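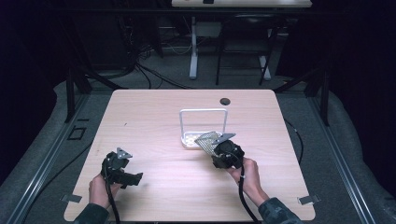 Mosquito season in Ranow starts in June, and we want to know what it does to the people who live here. The Codmont Fever Study is looking for adults who will let us follow their health for 28 weeks, so we can learn how many dengue infections pass without anyone noticing. Most people who catch dengue never feel sick enough to see a doctor, and those quiet cases are the ones we know least about! You don't need any background in science. If you can pick up a kitchen grater, you can manage our home kit, and the finger-prick test in it takes less time than grating a carrot.

Who can join

You can take part if you are 18 or older, live in Ranow or the Lombardi district, and plan to stay through the end of the season. People who have had dengue before are very welcome – please tell us when you sign up. We can't enroll anyone who is pregnant or who is already in a vaccine trial.

What you would do

Come in for a first visit at the Jeltetti clinic (bring a photo ID and a list of your medicines), then send us one finger-prick card every two weeks and answer 11 short questions by text message. If you run a fever, call us and a nurse will come to your home the same day or the next.

Every participant gets their own results in plain language, plus a $20 grocery card for each card returned. We have room for 1536 people, and the first 1000 places are already taken.

To sign up, stop by the front desk at the Jeltetti clinic and ask for Wakana Nomura, study coordinator. She loves questions, so bring plenty – evening visits are fine too.

Posted 11/21/18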